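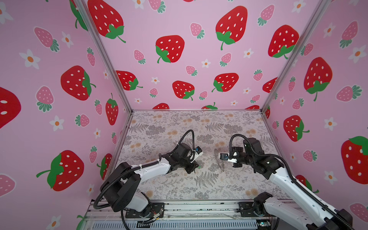
*Strawberries on the walls, ferns underfoot.*

So, wallpaper. I've been promising a wallpaper item since June, and three of you have written in to ask if I'd lost my nerve. I had, a little! The back bedroom is finally done, though, and I've learned a few things the hard way.

First, buy all your rolls in one go and check the batch number on every label. I used Koltari paste-the-wall paper, batch 708, and when I ran short the shop only had a newer batch that was just a shade pinker. You'd never see it on the roll. On the wall, next to the window, I see it every single morning.

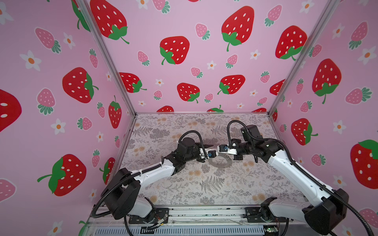
Second, find out the pattern repeat before you do any math. Mine was 28 inches, and I'd worked out my rolls as if it were a plain stripe (don't laugh). Big fruit and flower prints eat paper, so add an extra roll and keep whatever's left in the closet for patching.

Corners took me most of a weekend. Old houses don't have straight ones, and ours lean like they've had a drink. Cut the strip so it wraps just past the corner, then hang a fresh plumb line on the next wall and overlap – my neighbor swears by a laser level, but a string and a heavy washer did fine for me.
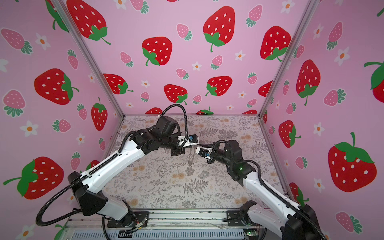 I also went through up to seven blades per wall, which sounds wasteful until you've torn damp paper with a dull one. Snap them off early and often. And let the paste rest for as long as the label says, even if you're itching to get going.
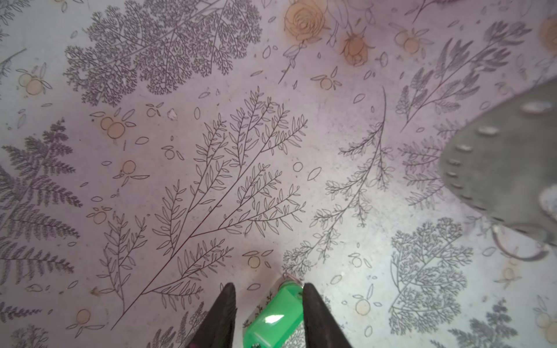
Efe Olaniyan wrote back after my last note to say that lining paper is worth every penny on old plaster, and that skipping it is why the seams in the hallway opened up the first winter. Point taken, Efe. The hallway's next, and I've already bought the lining paper.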